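Rasari wins managed network contract for Bidunthorpe public services

February 6, 2025 – Rasari, the network and hosting provider, has signed a four-year contract to supply managed wide area networking and voice services to public sector sites in Bidunthorpe. The agreement covers offices, libraries, depots and two data rooms, and replaces separate arrangements with three existing suppliers.

Under the contract, Rasari will install fibre access circuits at 30 sites and move 3,925 user accounts to a single hosted telephony platform. Primary circuits will run at 1,000 Mbit/s. Sites handling emergency calls will also have a second circuit on a separate duct route, terminating at a different exchange.

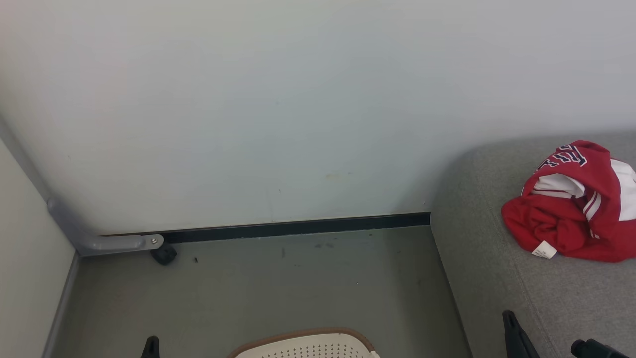 Will existing telephone numbers change?

All geographic numbers will be ported to the new platform, and extension numbers will stay as they are.

Routers and switches will be supplied by Mockus and configured centrally before delivery. Monitoring will be carried out with Zamovex, Rasari's own fault management software, which polls each device at fixed intervals and raises a ticket when packet loss or latency passes an agreed threshold. Monthly service reports will list availability by site.
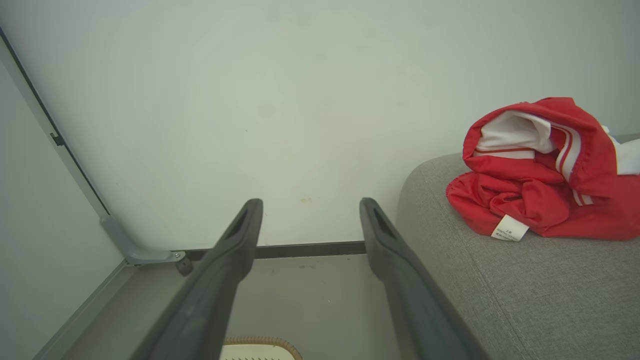 Migration will be carried out in stages, with the two data rooms connected first and the smaller offices last. The old and new circuits will run in parallel at each location until acceptance tests are signed off. Over 960 analogue lines are to be withdrawn during the programme, including those serving lifts and alarms, for which battery-backed adaptors will be fitted. The first sites are due to go live in June.

Laine Ots, public sector director at Rasari, said: "The design uses standard interfaces throughout, so sites can be added or closed during the term without changes to the core."

Financial terms were not disclosed.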